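**Solid soap or liquid for the downstairs loo?**

**freya_blox:** We've had liquid soap for years and I'm sick of buying bottles. Thinking of going back to a plain bar by the basin, but my other half says bars are slimy and guests hate them. Who's right?

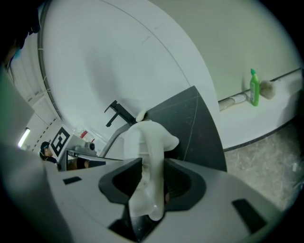

*Photo: Freya Bloxham*

**NiallL:** Bar every time. Ours lasts 28 days with four of us using it, and there's no pump to clog up. Get a dish with proper drainage though, or you'll have goo all over the worktop.

**chantal_g:** Sorry Niall, can't agree! My mum's a bar person and I end up wiping round her taps every visit. I buy the big Zemstead refill pouches, two at a time, and top up a glass bottle.

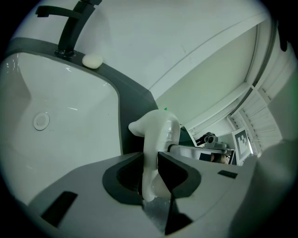
The bottle cost me more than the soap, I'll admit, but it's been going since July and still looks smart.

**NiallL:** Refill pouches are still plastic, Chantal.

**chantal_g:** Far less of it than a new bottle each time!

**bev_yeoman:** Cut the bar in half, Freya. Small bits dry out quicker and you can keep the other half in the cupboard.

**freya_blox:** Ooh, will try that tonight, ta Bev.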